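Purden Community Help > Home and Kitchen > Setting and clearing tables

How do you lay a tray so it can be carried without everything sliding?

Posted by kerow_lunches

I help with a lunch club in Kerow. There are usually 13 of us sitting down, and everyone gets their meal on a tray because the kitchen is down a corridor from the dining room. The trays are the blue plastic cafeteria sort with raised sides. On each one we put a round dark grey plate with a rim, an amber tumbler and the cutlery, which has orange handles.

My trouble is the layout. The plate takes up a good share of the tray, and wherever I put it something else ends up squeezed. If the plate is in the middle there is no proper space for a knife, fork and spoon on either side. If it goes to one side the tray feels heavy at that end. Last month I lost two drinks in the corridor and one spoon went under a radiator.
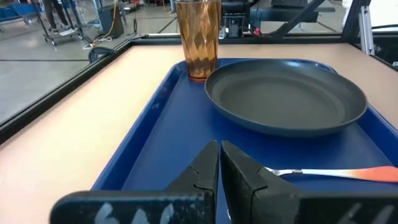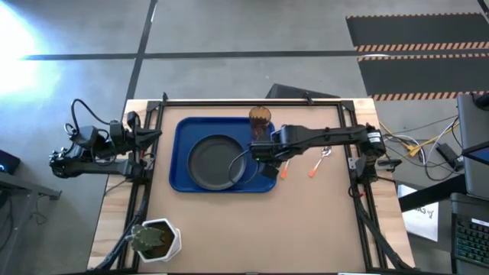 I have tried a paper napkin under the tumbler, which helped a little until it got damp. We can't buy new trays this year. I would like one layout that everybody can follow, including people who only come in once a month. Does the cutlery have to go on the tray at all? And should the drink be at the back or the front?

Posted by Orkura

I did tray service in a hospital for 14 years, so this is how we were taught.

Plate first. Put it nearly against one of the short sides, with its rim close to the raised edge of the tray. It then has only a little way to slide. Put the drink at the back, next to the plate and towards the middle of the tray. You carry with your forearms under or alongside the tray and you tip very slightly towards yourself without noticing, so a tall tumbler at the front is the one that ends up down your apron.

You are right that a full plate makes one end heavy. Move your hand on that side a bit further under the tray and it sorts itself out. If there is a pudding bowl, it goes at the other end and evens things up.

Cutlery lies flat along the front edge, handles all pointing the same way. Don't rest it on the rim of the plate. It looks neat in the kitchen and falls off at the first door.

Fill tumblers to two thirds at most — people can always have more once they are sitting down. Napkins under glasses are no use. If you want grip, get a roll of the rubbery shelf liner and cut squares from it. It washes in the sink and lasts for ages. Dry the trays properly too, including the underside, as a wet plate on a wet tray will skate about.

For the people who come once a month, lay one tray correctly and leave it on the side where they can see it. We never got anyone to read a sheet on the wall.

Posted by illés_kitchen

Just leave the cutlery off. We put it out on the tables beforehand in tall pots, knives in one, forks in another, spoons in a third. Takes 4 minutes.

Posted by kerow_lunches

Thank you both. I have bought the shelf liner and cut some squares, and I'll try the plate to one side with the drink behind. The pots might be awkward for us as two of our members can't reach across the table easily, but I could put the cutlery at each place before I start on the trays. Soup is another matter and I may ask about that separately.

Posted by Orkura

Laying it at each place is fine. For soup, carry one tray at a time and use the deepest bowl you have, half full. Someone can follow you round with a jug for top-ups. Keep the bread on a side plate and not loose on the tray, or it soaks up whatever spills.

This thread has been viewed 3,838 times. Replies are closed.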